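Gutel thread – house rules for two people on one table with hand-held grippers. 1/ is the one everybody skips
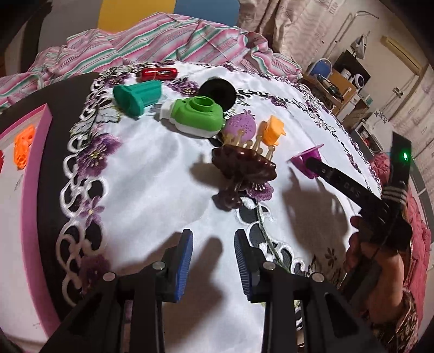
1/ Say your object out loud before you reach. One gripper on a thing at a time. The other waits with jaws open, away from it

2/ Spread stuff out before you start. If two shadows land on the same object, move over

3/ Patterned cloth is fine, we want it. Embroidery, cutwork, whatever. Just pull it flat first, loops catch

4/ Pads get wiped every 20 grabs. Skerneno crew does every 10, their call

5/ Plug-in stuff stays unplugged. Always. Prongs facing away from teh other person if you can

6/ Nothing over 600 grams. Birnen said we could go higher – no

7/ Hand behind the mechanism, never between the fingers

8/ Swap sides after 13 min, wrists go before you notice

Prokopenko checklist still says one person per table, thats the old version. New one up in June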